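Workbench > Projects > Arm

Search this blog Search

Moving the arm to the good table

Posted in May by Hrvoje Perić

The arm has been off the shelf and back in use for three weeks, and most of that time went into things that have little to do with the arm itself. I want to write down what changed while I still remember it, mostly for my own use the next time I take it apart.

If you haven't read the earlier posts, this is a small desktop arm built from servos and black metal brackets. It bolts together in an evening and then takes months to get right. I started it in my apartment and moved it to the Tindgate workshop when my neighbor below asked what the noise was. Tindgate is a shared space with a laser cutter, two decent drill presses, and a back room with a long wooden table where people leave electronics projects set up. I share a corner of that table with Lakshmi Joseph, who is building a plotter and has been patient about the amount of room I take up.

The job I want the arm to do is simple. It should pick a small bottle up off the table and put it in a box. I picked that because it covers most of what I care about: finding the object, getting the fingers around it without knocking it away, and letting go in the right place. If it can do that over and over without me standing next to it, I'll call this version finished.

The base

The first problem was the base. With the arm stretched out, the whole thing tips forward a little when the shoulder stops hard. I had it on a thin board before, and the board flexed. A flexing base is bad in a way that's hard to track down, because every joint reports the angle it was told to hold and the fingers still end up in the wrong spot. I spent two evenings recalibrating joints that were fine.

Now the foot plate sits right on the tabletop. The table is heavy and doesn't move. I still see a bit of rocking on the fastest moves, so I slowed the shoulder down and added a ramp at both ends of the motion. It costs me a second or so per cycle. I don't need the arm to be fast.

Wiring

The servo leads run along the outside of the links. I know the tidy way is to put them in a sleeve, and I did that on the first build. The sleeve was stiff enough to pull on the wrist when the elbow folded, so it came off. What I do now is twist the wires, leave slack at each joint, and move each joint by hand through its full range with the power off before I run anything. If a loop gets tight anywhere, I add slack there and check again.

The wrist needs more slack than you would guess. I left an arc of wire there and it looks messy, but I haven't had a lead pull out since.

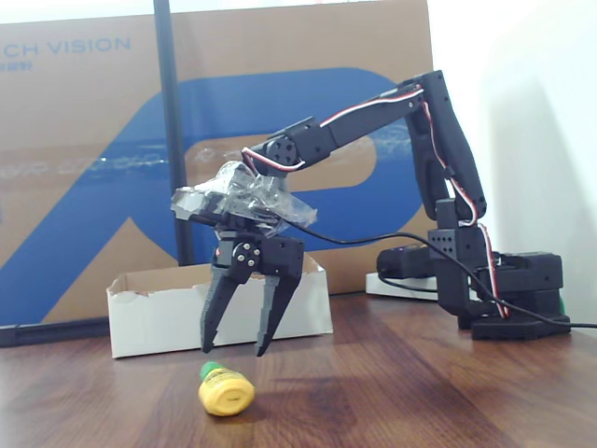
The arm on the Tindgate table, bottle down, box behind it.

The gripper

I've rebuilt the gripper more times than any other part. The fingers have steps cut along the inside edge, and on paper those steps help hold round things. With a small bottle lying on its side, it depends on where the steps land. If the bottle sits between two of them, the grip is good. If one step catches the side of the bottle near the top, the bottle rolls, and then the arm closes on air and carries nothing very carefully to the box.

I tried three ways to deal with this. The first was to close slower, which helped some. The second was to come in lower, with the fingertips just clear of the wood, so the fingers meet the bottle at its widest part. That helped a lot, but it left very little room for error in height, and on the old flexing board it would have been useless. The third was to line the gripper up with the bottle before going down, so the fingers close across the body and stay away from the cap. I use all three now.

Opening width matters too. For a while I opened the fingers all the way every time. It seemed safe, but a wide opening takes longer to close and gives the bottle more time to move once the first finger touches it. Now I open them a little wider than the bottle and stop there.

Something else I had wrong for a long time was the closing force. I set the gripper servo to close until it hit its target angle, and the target was tighter than the bottle. The servo pushed against it the whole trip and got hot. I changed it to watch the load, stop when the load goes up, and then hold with less. It was about forty minutes of work and I had put it off since winter.

The controller

The code runs on my old laptop. There's a small script that keeps a list of poses and steps through them, and I named it Diltach when I started, for no good reason. It's grown past what I meant it to be. It reads a file of poses, moves through them with the ramps I mentioned, and writes out the load and angle of every joint as it goes. The first version of it was 800 lines, and a good part of that was settings I never changed. I've been cutting it down.

The newer piece is called Alva, and it does the planning. Diltach only knows fixed poses, so if the bottle is an inch off from where I taught it, the pick fails. Alva takes a position on the table and works out the joint angles for it. It's plain geometry with a few checks so it doesn't try to put the elbow through the tabletop. I wrote the checks after it tried to put the elbow through the tabletop.

Speed

After I moved everything over I wanted to know how far I could push the motion before it got sloppy. I ran the same move over and over, from a rest pose out over the table and back, turning up the speed a step each time.

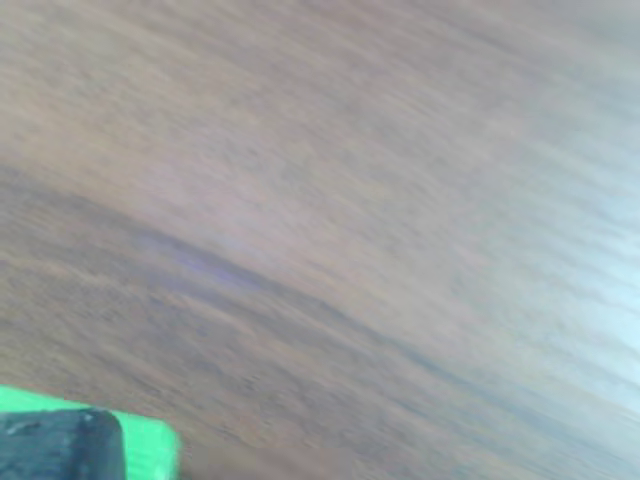
At the low settings the arm ends up in the same place every time, as near as I can measure with a ruler and a pencil mark. In the middle settings it overshoots at the end and comes back, and you can hear it do that. At the top settings the overshoot is large enough that I wouldn't want anything in the fingers. I set the limit at the last speed with no sound at the end of the move. It's a crude test, but it agreed with the logs when I went back and looked at them.

The ramps matter more than the top speed. With a sharp start and stop, even a slow move shakes. With a long ramp I can go quite a bit faster and the fingers stay steady. If you're building something similar and only have time to tune one thing, I'd start there.

Where it stands

On the last full run before I packed up I set it going on a batch of 12 picks, moving the bottle to a new spot by hand each time and typing the position in. It got 11 into the box. The miss was my fault: I swapped two digits and it went down a good distance from the bottle, closed, and made its trip anyway. It has no idea whether it's holding anything. The load reading should tell it, and I have the numbers in the log already, so that's next.

After that I want to stop typing positions in. Lakshmi thinks I should draw a grid on a sheet of paper, tape it down, and get that working well before I touch anything more complicated. I think she's right, and I'll probably do it her way.

A few parts notes for people who asked last time. I paid for the servos with the points on my Amex, so I can't give a useful price for the whole build. The brackets are the common kind with rows of holes, and I'd buy extra, because I bent two. Get more of the short screws than the kit gives you. Use thread locker on the horn screws at the shoulder and elbow. I skipped it at the elbow and found one of them on the floor a week later.

I'll post the load check when it works. The pose file format has changed again, so if you copied the old one from my March post, the columns are now in joint order from the base up, with the gripper last.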